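Questions about teaching by demonstration on the Kellberg table

Last updated: June 2, 2021

These are the questions we receive most often from people who come to record demonstrations with us. The answers were written by Inese Kuusk, with corrections from Žydrūnas Adomaitis. If your question is missing, please write to Žydrūnas.

Do I need to know programming?

No. You move the arm, and the computer saves the movement. For the first hour you will only practice, and nothing from it is kept. People who play the piano or sew are often good at this work, but we have no rule about it.

What is the difference between guiding by hand and remote control?

When you guide by hand, you hold the arm itself and lead it through the task. With remote control you hold a small second arm, which we call Erix, and the big one copies it. We use guiding by hand for simple reaching and remote control for all tasks where something is picked up. The reason is your own hand: when it holds the arm, it also comes into the camera view, and later the robot has to work without it.

What is the sorting task?

It is the first task which everybody learns. A small cube must be picked up from one dish and put into another, and the dishes are known by the color of the rim. You should open the fingers before you go down, stop above the cube, and close them slowly. If you close too early, the cube is pushed to the side and it is harder to take.
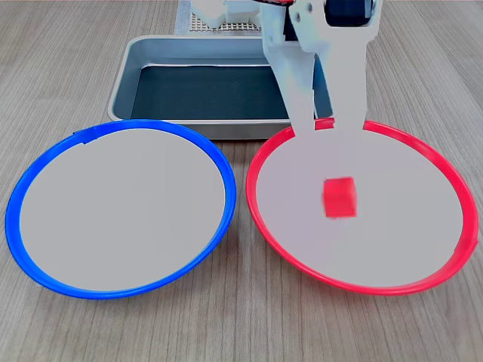

Many beginners look only at the cube and forget the height. Please watch the tips of the fingers too. The rim of a dish is raised, and a finger which comes in too low can hit it and move the whole dish. When this happens, do not correct it in the middle of the recording. Stop, put the dish back, and start a new one.

How many demonstrations do I have to make?

In one session we ask for 18 good ones. For the whole sorting task we have 1,319 at this moment, and 335 of them were made by guiding by hand before we had Erix. We keep the old ones in a separate folder, called Ramanauskas, and do not mix them with the new.

Should every demonstration be the same?

The goal is the same, but the way can be a little different. Put the cube in another place in the dish each time — near the rim, in the middle, turned a little. If all recordings begin from the same point, the robot learns that point and is lost everywhere else.

I dropped the cube. Should I delete the recording?

Please do not delete anything. Press the "failed" key and continue with the next one. If you dropped it and then picked it up again in one calm movement, mark it as "recovered". Inese looks at these herself and decides.

How fast should I move?

Slower than you want to. Long waiting is also a problem — the robot will learn to wait in the same place. If you need to think, do it before you press start.

My hand gets tired. Is this normal?

Yes, especially in the first days. We change operators after four recordings in a row, and you can ask for a break at any time. The height of the chair can be changed, please use this.

Where are the recordings stored?

They are saved on the Grustance server at the end of the session. Wait for the green message before you close the program. The file name is made automatically, so please do not rename it, also when you see a mistake in it. Write the mistake in the notes field.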